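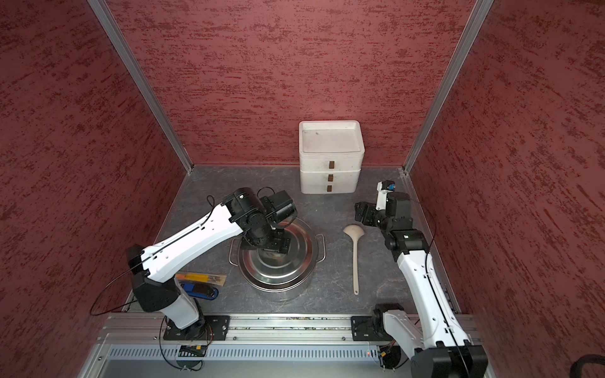

08/01/2025 - bench notes, pot and drawer set

Objects out today: stainless pot with the domed lid, beige ladle, white drawer unit with the tray top. Plan was to settle the placement sheet for these so Ulises Ulloa can use the same layout without asking me each time.

Pot. Stays in the middle of the floor, handles pointing left and right. The wire loops are the only thing on it that is easy to refer to. The lid is a nuisance for marking orientation, being round with concentric rings, so I have stopped trying and only record the handle direction. Lid on at the start. If it is off, write that down.

Weighed pot and lid together on the Salinas scale, twice, and got two different readings. The scale needs leveling before I trust either of them. Not recorded.

Ladle. Right of the pot, bowl toward the back wall, handle toward the front. Tried it the other way round last October and the notes from then are a mess, half of them say "up" and half say "back". From now on the sheet says "bowl to back wall" and nothing else. It must not touch the right pot handle. A finger's width is enough of a gap.

Drawer unit. Behind the pot, slightly right of center, against nothing. The surface is matte and foam-like and I expect it to mark, so no tape on the front face and no solvent wipes. Dry cloth only. Naming, to be used on all sheets:

tray - the open top
upper tab - on the body just below the tray
drawer 1 - upper drawer
drawer 2 - lower drawer

The two drawers each have their own brown tab. The upper tab on the body is the one that causes trouble. Valentina Palma logged it as a drawer on the Fullbridge sheet and I did the same on mine a week later. Both sheets corrected in pencil.

Drawer contents: leave empty until the naming change has gone round. Tray also empty. The Sadau list has small items going in drawer 2, but that list was written for the old unit and I have not checked the depths against it.

Small tools stay lower left of the pot. They are not on the sheet yet. Add a line for them.

Floor and walls. The veining in the gray floor makes pencil marks close to useless, they disappear into the pattern. Tried a grease pencil, which shows but smears when wiped. Asked Rolusik for 4 mm dots, removable, pack of 400. That is far more than we need but it is the only pack size they list. Red walls left as they are. The texture holds dust along the streaks - soft brush, top to bottom, before the floor gets wiped.

Sheet revision is now 49. Anything older goes in the bin, including the copy inside the cupboard door.

To do:
level the scale, reweigh pot with and without lid
measure both drawers, inside, all dimensions
dots under the pot and at the two back corners of the unit when they arrive
ask Valentina whether Fullbridge still wants the lid weighed separately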